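Facilities Forum > Shared Lounges > Baskets beside the marble tables

Detness_Facilities
Members are asked to comment on the draft tidying guidance for the lounges at Kushnir House. The draft proposes one plastic basket per table for collecting stray items at closing. Please reply before the end of November.

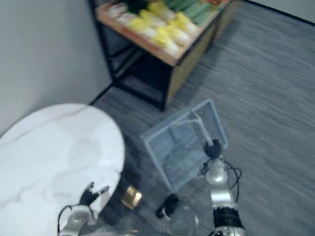

Detness_Facilities
Lounge Coordinator, Kushnir House

The light blue mesh basket is the type under consideration, photographed on the grey carpet beside the round white marble table. We would order 38 from Skinden. Baskets are to be kept on the floor and carried by the handle.

marl_162
I do not support the floor rule. A basket beside a round table is a tripping hazard, and our building has 18 such tables. A shelf by the door would serve better.

Detness_Facilities
Noted. The tabletop remains excluded, as grit under a basket may scratch marble.

northstair
We had shelves at Jolora. Items were left on the tables regardless. I would keep the baskets on the floor — but only after 6 p.m.

marl_162
That would be acceptable, provided the hours are written into the guidance.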